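Laundry folding still a long way from the spare room, Nirnano says

Sat 15 August

A machine that can fold a week of family washing without help is not ready for sale and will not be this year, according to Nirnano, which has spent the past 17 months trying to build one.

The company gave an update on its household chores program to customers and local press this week. It said its two-armed folding system now handles hand towels and pillowcases well enough to be left alone for short stretches. Shirts, fitted sheets and anything with a hood remain out of reach.

"People ask me if they can buy it, and I tell them to keep folding," said Cathal Breathnach, who leads the program. "We have a machine that can do one part of one chore. I think that is worth having, but I would not put it in my mother's house."

Nirnano teaches its arms from human examples. People carry out a task with hand-held grippers that have the same kind of fingers as the robot, and a camera on the gripper records each movement. The recordings are then used to train the software that drives the arms. The company said it has collected 3182 cloth-handling recordings since March, of which 2221 were good enough to use. The rest were thrown out, mostly for poor lighting or a dropped corner that was never picked up again.
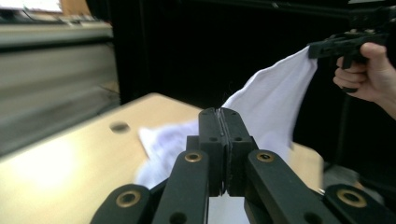 Breathnach said the number of recordings matters less than how varied they are. Early sessions used the same few pieces of cloth on the same table, and the software did well there and badly everywhere else. A darker tabletop was enough to throw it off. The team has since begun moving the work between rooms and changing the cloths more often, though he said there is still a lot of white cotton in the set and too few dark or patterned items.

Finding a corner is the slowest part of the job. A person can reach into a pile, pull out a towel and feel along the hem to the end without thinking about it. The robot has to see the corner before it can go for it, and in a crumpled pile the corner is often underneath. Nirnano's system lifts the cloth, looks, puts it down and tries again. In the company's tests that step took up more time than the folding.

The other trouble is grip. Fingers that close too early take hold of air, and fingers that close too low pick up two layers, which spoils the fold that follows. Breathnach said the team had changed the finger pads twice and was still not happy with them.

The work is being watched by Thongdee, a linen service that supplies small hotels and restaurants. It handles more than 3000 napkins and towels on a busy day and has agreed to try the system on one folding table. The trial is due to last 30 days, with a member of staff next to the machine at all times.

Kirsty Ashby, operations manager at Thongdee, said she had no plans to cut jobs on the strength of it. Her folding staff are faster than the machine by a wide margin, she said, and they also check for stains and tears as they go, a task the robot does not attempt.

"What I would like is something that does the napkins while my people do the sheets," she said. "Napkins are all the same size and they are dull work. If it can keep up a steady pace and not jam, I can use it. If somebody has to stand there fixing it, I can't." 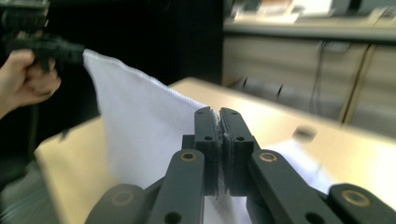

Sheets are a different problem, and Ashby said she did not expect to see them done by machine at a price she could pay. Large commercial laundries have long had equipment that feeds and folds flat sheets, but it takes up most of a room and is built for far bigger loads than hers. At Thongdee two people take a sheet between them and walk the corners together. Nirnano's recordings use a smaller version of the same move – one gripper holding a corner up while another pinches the cloth lower down, so that it pulls tight between them. Breathnach said holding the right amount of tension is something people do well and find hard to explain, and it is one of the things the team most wants the software to pick up from the examples.

Other firms are taking a narrower path. Grerkura has dropped clothes altogether and is working on loading and unloading dishwashers. Birnora, which makes shelving for grocery stores, is testing an arm that straightens boxes at closing time. Both jobs involve stiff objects that keep their shape when they are picked up, and both companies have said that was the main attraction.

Breathnach said he understood the choice but did not plan to follow it. Nirnano will keep to cloth through the end of the year, adding dish towels and plain T-shirts if the Thongdee trial goes well. He would not give a price or a date for a home model.

The trial starts once the folding table has been moved away from the loading door, where Ashby said the afternoon sun comes in too strongly for the cameras. Nirnano will send two engineers for the first week.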